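3.2 Surface wear and the choice of finish

September

By the Plurnham Timber Surfaces Group

The most enjoyable part of this study was watching how differently people treat a table once they know it can be sanded back. Our first set of interviews, in Plurnham, took in 29 households that had bought or inherited a solid wood table. The second set, in Cilthorpe, was made up of people who had refinished one themselves. We expected the two groups to talk about color and shine. They talked about rings, crumbs in the joints, and the one spot where somebody always puts the keys!

Earlier work on finishes has mostly looked at hardness. A test panel is coated, left to cure, scratched with a weighted point, and scored. These tests are useful and we ran them too, but a table in a kitchen is rarely scratched by a weighted point. It is wiped with a damp cloth that has grit in it, over and over, nearly always in the same direction. We wanted a test that came closer to this, so we built a simple wiping rig and ran each panel through 200 strokes, then looked at the panels under low side light (a desk lamp laid nearly flat works very well for this).

Three finishes were compared: a hard wax oil, a water-based varnish, and plain soap. The soap finish was included at the request of several Cilthorpe households, and we are very glad they asked. It marked sooner than the other two, as anyone would guess, but the marks were shallow and even, and a second soaping blended them into the wood around them. The varnish held out longest. When it did fail, it failed along the joints between planks, where small seasonal movement had already opened a hairline in the film.

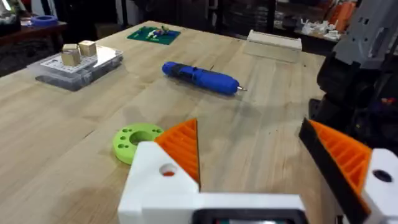 Figure 3. Pale planks with visible grain and joints.

The joints deserve more attention than they usually get. In a planked top each board swells and shrinks across its own width, and a stiff film has to stretch at every seam. Oil and soap sit mostly in the wood and have no such bridge to break. Our Mathew panels, named after the workshop that cut them, were made with tight glued seams, while the Norka panels had a slight bevel along each edge. The beveled panels kept their varnish far better. They also collected more dirt, and it took a soft brush to get them clean, so the gain comes at a price that some households would not want to pay.

Grain direction mattered too, and this was a lovely surprise. Strokes that ran along the grain left almost nothing to see on any of the three finishes. Strokes across it left a dull band on the oiled panels - plain to the fingertips before it was plain to the eye. Several of the people we interviewed had described exactly this band near the place where they eat, and two of them had turned the table around to even out the wear.

We did not test heat or standing water in this round. Both came up again and again in the interviews, and Section 4 sets out how we plan to add them to the wiping test without losing what makes it so easy to repeat.

Plurnham Timber Surfaces Group | Contact | Copyright | Back to top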